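Speaker notes: Time alignment and pose tracking in the Kultska recorder
Kenneth Munro, Greltix
May 3, 2023

Slide 1. Title
Say who I am, which group, and that the recorder and the replay tools are what I'm covering. Policy training is Muireann Mulcahy's talk after the break. Send those questions to her.

Slide 2. What the software has to deliver
Input: two hand-held grippers, each with its own camera, plus a head view. Output: per-gripper pose, finger opening, and images, all on one clock. Everything downstream assumes that clock is right. The planner has no way to notice when it is wrong. It learns a hand that closes a little early or a little late, and the error shows up as a missed grasp on the arm.

Slide 3. The gripper view

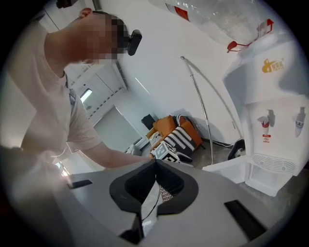
View from a gripper camera, furnished room. Marker cube on the floor by the sofa.

Leave this up while talking about features. White walls and a smooth floor give the visual tracker very little. Most of the usable corners are on the furniture. Clear plastic, like the water bottle, is a bad place to find them: what the tracker locks onto in a transparent surface can shift with the viewpoint. We down-weight any track whose reprojection error grows with baseline. Chrome gets the same treatment.
The operator's forearm and shirt are also in view, and they move independently of the room. The first version let them into the bundle adjustment. Version 3 masks them with a person segmenter before feature extraction. Mask dilation is a parameter. Do not set it to zero.

Slide 4. The head view

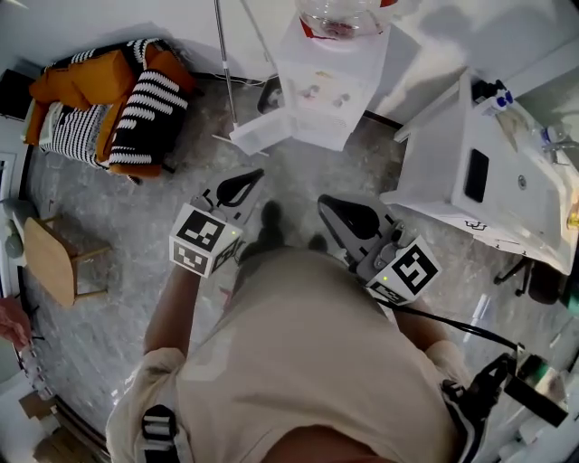 Same room from above. One marker cube per gripper, green indicators lit.

Point out the cubes. The head view gives an independent estimate of each gripper's pose whenever at least one face decodes. We use it for two things: an initial guess when gripper tracking restarts, and a consistency check afterward. It does not go into the final trajectory. Ilse Michiels tried fusing it in March and the result was worse near the edges of the lens, where the corner detections are poor.
Mention the pose ambiguity. A single planar face at a shallow angle has two plausible solutions. Two visible faces resolve it. With one face, we keep both hypotheses for 13 frames and drop the one that disagrees with the IMU.

Slide 5. Clock alignment
Each device stamps with its own monotonic clock. Offset and drift are fitted per session, offset from cross-correlating angular speed, drift from a line fit over the whole recording. Show the residual plot. The flat sections are where the operator stands still, and correlation there is meaningless, so those windows are excluded.
Known failure: periodic motion. Wiping a counter gives several correlation peaks of nearly equal height. The fitter now refuses to choose and flags the session.

Slide 6. Replay in Zodovent
Zodovent takes a trajectory and runs inverse kinematics against the arm model. It reports joint limit violations, self-collision and velocity limits, per segment. Segments that fail are cut. They are not smoothed into passing. Annag Laing will object to this and she has a point about the short ones.

Slide 7. Numbers
3,000 segments in the Cairns set. 357 rejected at replay, most for wrist velocity. Give the raw counts and move on. The breakdown by cause is in the backup slides.

Slide 8. Open items
Rolling shutter is still uncorrected on the gripper cameras.
Finger opening is read from the image and is noisy when the pads are nearly closed.
The session flag needs a reason code. Marion Galbraith has a branch with this, unmerged.
Restart after tracking loss takes the last gravity vector, even if it is stale.

Backup A. If asked about external motion capture
We used it for validation only. Calibration transfer between rooms cost more time than it saved.

Backup B. If asked about latency
Recording is offline. No live loop depends on it.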